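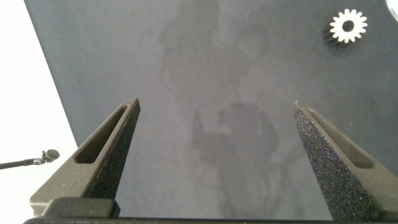

Mercedes Apaza told me that a quiet room begins with the floor, and that most people start with the windows because they can see the street through them. She has lived in Nitgate for 26 years, on the second level of a building where every step from above can be heard.

I moved to the same street in March. My first night I slept four hours. The neighbor over my bed walks on his heels, and he is a kind man, so I did not want to complain in my first week.

## What the ear accepts

Noise in old apartments comes in two kinds. One travels in the air, like voices and television. The other travels in the building itself: chairs, shoes, a washing machine at the end of its cycle. For the first kind, curtains and full bookshelves can help a little. For the second kind you must go to the place where it is made, and this place usually belongs to another family.

Percy Flores has visited such families for nine years. He works from a small shop on Sibiya Street and he keeps a notebook of his visits, which had reached number 1041 when I met him. He brings felt pads for the chairs and a sample of thick underlay, and he drinks the coffee he is offered.

"They think I come to blame them," he said. "So I ask first what they hear from their own ceiling."

In my building this question opened a long conversation. The heel walker could hear a piano, the pianist could hear the elevator, and the lady beside the elevator had slept with cotton in her ears since her wedding.

We bought underlay together, six households, and paid less for each meter. The bedroom is better now. The kitchen is the same as before, and on Sundays I hear the chairs.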